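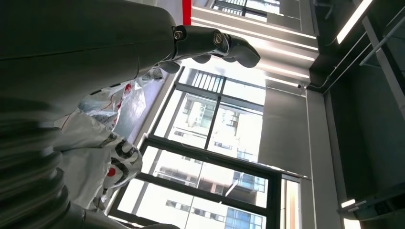

White bags, black squiggles, red dot. Window behind.

Home | Stories | Poems | Archive | Submit
Print | E-mail this story
Shares 20 | Comments 4

The Bag of Bags

My aunt kept her plastic bags in a plastic bag, and that bag hung on the inside of the pantry door, and when it got so fat that the pantry wouldn't close she started a second one by the window. So when people ask me what I inherited, I say bags, and they laugh, and then they come over to help and stop laughing.

They were all from Psarras, the grocery on the corner. White, with big black swoops and a red dot the size of a jar lid. She'd shopped there for 30 years and as far as I could tell they had never changed the design, and she had never thrown one out. You could use them for anything, she said. Wet swimsuits. Shoes. A cake pan going back to the person who owned it. I once flew home from visiting her with a whole frozen moussaka wrapped in bags, and I remember the security guy peeling them off one after another like he was getting to the middle of an onion.

Anyway, it was June and I had the apartment until the end of the month and I'd told my brother I would have it empty. He was in Fodisby with the new baby and couldn't come, which was fair (the baby was very new), but he called every night at dinnertime to ask how it was going, and every night I told him it was going great. I'd be standing there with a soup ladle in one hand. I had moved that soup ladle from the keep pile to the give-away pile so many times I'd started greeting it.

The trouble was the light. My aunt's front room has this enormous window with dark frames, and when the sun gets on the building across the street the whole thing goes white, balconies and all, so you can barely look at it. It's a terrible room for sorting. Everything you pick up looks like it's in a museum. I'd hold up a chipped saucer and think, well, look at you! And back it would go on the keep pile.

On the third morning I decided to start with something I couldn't possibly get sentimental about, and I took the bags off the door and dumped them out by the window and started flattening them.

I got maybe a dozen done before I found the first one with something in it.

It was a receipt, just a receipt from Psarras, folded in half. Lemons, dish soap, batteries. On the back, in my aunt's square handwriting, it said: "E. owes me a game." I put it on the windowsill. A few bags later there was another one. "E. cheated, I let her." Then one that only said "E. E. E." with a line under each, like a tally.

I don't know how much you know about your aunts. I knew mine could fix a toaster and didn't like cilantro, and that she'd been married for a short time before I was born to somebody called Udex, which we all thought was his last name until my mother told us it was the name of the company he worked for. That was the extent of it. I had never heard of an E.

I kept flattening. Some bags had nothing in them and I was annoyed at them, as if they'd let me down. Some had other people's things: a button, a rubber band, a coupon for cat food, and my aunt never had a cat. When my brother called I told him it was going great and that I'd be doing the kitchen next, and I didn't mention the notes. I think I wanted to be the only one who had them for a little while.

By then I had a row of receipts all along the sill. I put them in order by the dates on the front, and it was clear that E. was winning.

I was eating crackers over the sink when the buzzer went. I thought it was the man about the sofa. It was a small woman in a raincoat, and it wasn't raining, and she had a board game under one arm with the corners of the box taped.

"You are the niece," she said. "Your light was on very late. I see everything from over there, I'm sorry, it's the way the windows are." She pointed past me to the balconies across the street. "Eftychia Mitsotakis-Vlachou. It's too long for the buzzer, so they only put the first letter."

I said, "You're E."

"On the buzzer, yes."

I let her in. I'd have let her in with a suitcase and a goat. She walked straight through to the front room like she knew where the chairs were, and then she stopped, because the chairs were gone, and I felt awful. I'd sent them off the day before with a very nice couple. We both looked at the spot where they used to be.

"We'll sit on the floor," she said. "I can get down. Getting up we'll talk about later."

So we sat on the floor next to the bags and she opened the box. The game was called Boken and I've never met anybody else who has heard of it. It has a map of islands and little wooden boats and a deck of cards with half the deck replaced by pieces of cereal box. She said the two of them had played it every week for as long as she'd lived across the street. She said my aunt was a dreadful player, very brave and no plan, always sailing off to the far island with no water on board.

"She writes that you cheated," I said, and I gave her the receipt.

She held it way out at the end of her arm to read it. It took her some time. Then she folded it along the same fold and said, "I did cheat. How did she know? I had the card in my sleeve, like this," and she showed me, and I have to tell you it was the worst hiding of a card I've ever seen.

We played. I didn't follow the rules at all, something about wind, and you couldn't land on a Tuesday card unless you had rope, and she kept changing her mind about what counted as rope. The sun moved off the building across the street and for the first time I could see into it properly, the rows of windows, somebody's towels. She showed me which one was hers. My aunt used to hang a bag on the window handle, she told me, when she wanted company. Red dot facing out. "From my kitchen I can see a red dot very well," she said. "My glasses are bad but I can see that."

"And if she didn't want company?"

"Then I came anyway, but with a cake."

I asked who'd been putting the receipts in the bags, I mean why in the bags, and she shrugged and said where else, and took two of my boats.

My phone rang, and it was my brother, and I let it go. Then it rang again and I picked up and told him I was in the middle of something and that I hadn't done the kitchen. I hadn't done anything, really. I'd sold the chairs and flattened some bags. There was a pause, and I could hear the baby making that goat noise they make, and he said, "Okay. Do you need the place for longer?" I said I'd ask. He said he'd ask. I said all right, he could ask.

It took both of us and the radiator to get her up off the floor. She buttoned her raincoat all the way to the chin and left the game where it was, boats and all, and told me not to touch the wind.

After she'd gone I picked up the flattened bags, the whole neat stack of them, and I couldn't get them to go back into one bag. I don't know how my aunt did it. Roughly half went in and the rest slid out all over the place, so I gave up and left them bunched under the window. I kept one back. The handle on the window is stiff and you have to hook the bag over it from the side, and it kept turning itself around so that the dot faced me.

I got it the right way in the end. Then I went to see if there was any flour, in case she wanted the cake to come from my side this time.

Print | E-mail this story
Shares 20 | Comments 4
Home | Stories | Poems | Archive | Submit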